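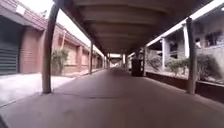
**Figure 1.** A covered walkway with a concrete path.

### 3.2 Where people slow down

I went into this part of the study thinking that shade would explain everything. Simin Rezaei, who coded the Carroll interviews with me, had her money on noise, and we argued over it for most of December. Neither of us did very well!

We talked with 18 people who walk to work at Carroll and 14 who do the same at Uruvard. I asked each of them to tell me their route from memory, start to finish, and then to say which bits felt long. That was the whole method (the prompt sheet is in the appendix, typos and all). Covered stretches like the one in Figure 1 came up a lot, mostly as places people "just got through" – several walkers skipped them completely and jumped straight to the next door or corner.

What they did remember was running into somebody. One woman at Uruvard spent six minutes on a bench and a neighbor's dog, and gave the rest of her commute a single sentence. I loved that interview, but it was a pain to code, and Wayne Sutherland and I ended up giving it two separate labels.

The Wanditar routes are handled on their own in Section 3.3. People there mostly walk in pairs, so asking one person to remember the trip alone gave us answers I don't fully trust.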